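Search tips Enter keyword Go

Getting Stamp Pad Ink Off a Wood Table

Red stamp pad ink is harder to get up than blue or black, and it spreads when you rub it. If a stamp has been set down on bare wood, or somebody has tried it out on the tabletop, deal with it before the ink has a chance to sink into the grain.

Start by closing the pad. An open pad is where most second stains come from, and the inside of the lid is usually as inky as the pad itself. Then pick up the stamp, wipe the rubber and the rim around it with a paper towel, and put it on a saucer.

Blot the mark with a dry paper towel. Press straight down and lift. Use a clean part of the towel each time until no more color comes up. Do the crisp outline first and the pale smudges after, working from the outside in.

Put 2 drops of dish soap in half a cup of warm water. Dampen a white cloth, wring it out well, and wipe along the grain. Dry the spot right away. Most water-based ink will be gone or close to it at this point.

If a pink shadow is left, put a little rubbing alcohol on a cotton swab and go over the shadow only. Test it first on the underside of the table. Alcohol can cloud shellac and some lacquers, so stop if the swab comes away yellow or the wood feels sticky. Oiled tables will need a bit of oil on the spot afterward.

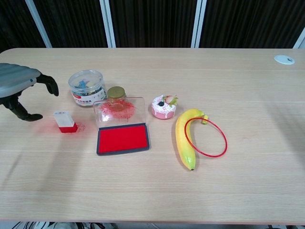
Keeping It From Happening Again

Keep the stamp and pad together on a tray or an old plate. Any tray with a lip will do.

Close the lid after every use. It keeps ink off sleeves and the pad lasts longer.

Move jars and small items back before you start stamping. Red ink gets on the bottom of a jar and leaves rings wherever the jar goes next.

Store the pad flat. Stood on edge, the ink runs to one side and the stamp prints dark on one half.

Let a fresh stamp dry on paper for 20 minutes before you stack anything on it.

Tips by Vy Nông, updated 18 Apr 2023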